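Natley project - minutes of the methods meeting, March 9, 2025

Present: Märta Holmgren (chair), Esther Kaijage (notes), two students from the Prenside group

1. Previous minutes
Approved with one correction. The run total should read 3211, not 3121.

2. Glassware grasping
Esther reported on the comparison of the two training sets. The full set has 3211 runs. Taking out those with a missing wrist view leaves 3060. The policy trained on the smaller set did better on clear glass, mostly at the approach. It still closes too early when the rim is hard to pick out against the tray.

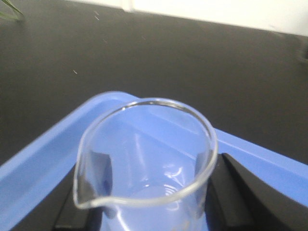 Figure 1. Wrist view, glass beaker in the blue tray, fingers on either side.

Märta asked if the tray color was helping the result. Esther thinks it might be - all test trials so far used blue. Agreed to repeat the 53 test trials with a second tray color before anything is written up.

3. Labeling
Grasp start is being marked differently by the two students. One uses first finger motion, the other first contact. Agreed on first finger motion. The 121 runs already labeled by contact will be redone.

4. Workshop draft
Märta has the methods section. The Bustamante baseline needs its own paragraph, and the Cunine results go in the appendix.

Actions
EK: second tray, repeat trials
MH: methods section to all by end of March
Students: relabel, then send the list to EK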